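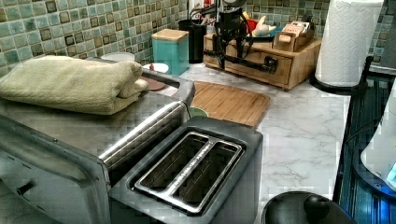
Tredari switches breakfast preparation to robot arms at two sites

Contract caterer Tredari has moved part of its breakfast service on to robot arms at two staffed residences in Clalon, and has changed the rota for kitchen assistants as a result. The arms toast bread, plate it and carry it to a pass. Staff still do the eggs, the porridge, anything on the allergen list and all of the cleaning.

The system is supplied by Fustau, which adapts standard arms for small kitchens. Each site has one arm fixed to the worktop and a control unit under the counter. Fustau says it works with ordinary domestic appliances and needs no changes to them. Levers, dials and oven doors are operated from the outside, as a person would operate them.

Before the change, the first kitchen assistant at each site clocked on at 5 in the morning. The early start has now been dropped on weekdays and the shift begins at half past six. Sunday is unchanged, as the arms are switched off that day for inspection. Hours lost from the early shift have been moved to the afternoon, where Tredari had been using agency cover.

Veronica Chiriac, who manages both kitchens, said the later start had been popular with most of the team but had a cost for some of them. Early hours carried a supplement, and two assistants had relied on it. Tredari has agreed to keep paying the supplement until the end of December. No decision has been made on what follows.

"The toast is the easy part of the morning," Chiriac said. "What has changed is that one person now has to know how to clear a fault, and that person can't be in the dining room at the same time."

Four assistants have been trained as cell operators, which is the name Tredari uses for staff allowed to restart an arm. Training takes two days and covers the stop button, the reach limits and the checks made before the arm is released. Operators are paid at a higher grade for the shifts on which they are named. Others may load bread and take plates from the pass but may not reach past the marked line on the worktop while the arm is live.

Fustau built its control software from recordings of more than 3000 separate handling tasks, most of them made in ordinary home kitchens. Teodor Dobre, an engineer at the firm, said crowded counters had been chosen on purpose. An arm that has only practised on a bare bench tends to stop when a towel or a chopping board has been left near the appliance it is meant to use.

Dobre said the most frequent fault was a slice sitting low in the slot. The gripper cannot close on it, makes a second attempt and then calls for the operator. Thick-cut bread causes few problems. Hand-cut loaves cause a good many, and both sites have gone over to a single sliced loaf from the bakery Pascu for the weekday service. Hand-cut bread is still served on Sunday.

Output is modest. The two sites serve 200 breakfasts between them on a weekday, and the arms are slower per plate than an experienced assistant. They make up the time by starting before the shift does, on trays loaded the previous evening. Plates are held under a cover until the pass opens.

Some working habits have had to be altered. Plates are now stacked in one place only. Cloths are put away at the end of the shift – the arm will work round one, but it slows down to do so – and power leads are clipped to the back of the worktop. Chiriac said the checklist for closing the kitchen had grown from one side of paper to two, and that the extra work fell on the late shift, which had gained nothing from the new start time. She has asked for a further quarter of an hour to be added to that shift.

Tredari said no posts had been cut at either site. It would not give the same assurance for kitchens that might be fitted out later. A third site is being surveyed, and a decision is expected once the faults logged over the first three months have been reviewed with Fustau and the kitchen staff.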